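Episode 737, or why the right hand wouldn't stop

I've been meaning to write this up since November, mostly so I don't make the same mistake twice.

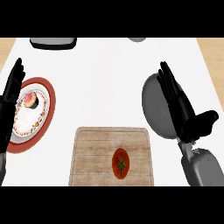

The setup is a two-armed robot in simulation, working at a kitchen table. The controller is my own, called Irker, and it runs on top of a small scene library called Ferel. I left it going overnight with 2362 episodes queued. By morning it had finished 2107 and then hung.

The hang was easy. A log file had filled the disk. The worse problem was further back, at episode 737. The right hand had come down on the pan and kept pushing. The pan can't sink through the table, so the force climbed until the physics gave up and the pan shot off sideways. Irker marked the episode as a success.

It did the same in 742, and then over and over after that.

There is a force limit in Irker. I wrote it and I tested it — on the left arm. The right arm reads its settings from a separate file, and in that file the limit was spelt with a capital letter. Ferel ignores names it doesn't know, without a warning, so the right arm had no limit at all.

In simulation this costs me a night. On a real arm it could break a wrist joint, or somebody's fingers.

Both arms now read one file, and an unknown name stops the run at once. I've also thrown away everything from 737 onwards. The success check still only looks at where the hand ends up and takes no notice of the pan, so that's next.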